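Section 4: Working at the Machine - Safe Practice for Two-Arm Laundry Tasks

This section covers the part most people have been waiting for: getting the arms working at a real front-loading washer. Please read all of it before your first run. It builds on the stop-button checks in Section 2 and the joint warm-up in Section 3, and it follows the Sutherland house rules that every Donero site signs on to. Where your own site rules are stricter, yours win.

4.1 Before you power the arms

1. Unplug the washer and turn its water taps off. Every task in this section is done on a dead machine. Tape over the plug so it can't go back in by habit.

2. Open the washer door as far as the hinge allows and leave it there. A half-open door drifts, and a forearm coming out of the drum will find it.

3. Run your hand around the inside of the drum and the folds of the rubber seal. Take out coins, hair clips and anything else with an edge.

4. Mark the standing line on the floor with bright tape. No person crosses it while the arms are live. Stools and chairs belong on the people side of the line.

5. Route the cables. You want enough slack for a full reach and no more. Check behind the elbows as well as on the floor.

CAUTION: Never loop a cable over the washer door. It will look tidy right up until the arm pulls back.

6. Press the stop button once, confirm that both arms go to hold, then reset. Do this at the start of every session, even if you did it 15 minutes ago with a different operator.

4.2 Setting the limits

Open Ristex on the operator tablet and choose Appliance, then Front Load. The profile loads with cautious values, and we'd love you to leave them alone for your first month. They feel slow at first, but you'll be surprised how quickly you stop noticing!

Drum entry speed: 200 mm per second
Speed inside the drum: one quarter of drum entry speed
Rim clearance: 15 mm on all sides
Session log length: 300 minutes

If you change any of these, write the old value and the new value in the session notes. A changed limit with no note counts as a fault at audit, whoever did it.

4.3 One arm in, one arm out

This is the rule we care about most, and it's a lovely simple one. Only one arm may be past the rim of the drum at any time. The other arm holds a parked pose outside, with its hand empty and its fingers open, where the operator can see it.

1. Name the working arm out loud and select it on the tablet.

2. Park the other arm. Wait for the steady tone.

3. Bring the working arm up to the opening and pause. Look at the rim clearance reading before you go on.

4. Enter slowly, hand first, keeping the wrist as close to the middle of the opening as you can.

With the left arm working and the right arm outside, the layout at the machine is as follows.
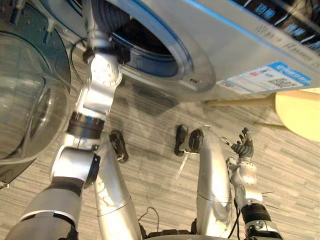

5. Once the hand is out of sight in the drum, steer by the wrist and forearm. Don't lean over the line for a better look - use the drum view on the tablet if your kit has one.

6. Close the fingers only after the arm has come to a full stop. Lift a little, pause, and check the force bar. Green means carry on. Amber means open the hand and try a smaller grab.

7. Back out along the path you came in on. Don't swing the elbow until the whole hand is clear of the rim.

NOTE: To swap arms, bring the working arm all the way out and park it first. Ristex won't let you select the second arm until this is done, and there is no override.

4.4 If the hand snags

Stop. Leave the arm where it is. Pulling harder can tear the seal, and the finger joints don't enjoy it either.

1. Press the stop button and wait for hold.

2. Choose Release Grip on the tablet. The fingers will open one at a time.

3. If the hand is still caught, shut off arm power at the cabinet. Two people are needed from here: one supports the forearm, the other frees the fabric or seal by hand.

4. Check every fingertip pad before you restart.

CAUTION: The forearm will sag when power is removed. Have both hands under it before the switch goes over.

4.5 Care and record keeping

Wipe the fingers with a dry, lint-free cloth after each session. Lint packs into the knuckles faster than you'd think, and a clean hand really is a pleasure to drive.

Replace the fingertip pads every 2,000 grasps. The count is under Tools, then Wear. Use only Drukitz pads in the size printed on the bag, and reset the count once both hands are done.

Save the session log before you shut down. Add a line for any stop, snag or changed limit, including the ones that came to nothing. Sites that log the small stuff get much more out of their yearly review, which is held each June.

Continue to Section 5 for loading and unloading with a basket.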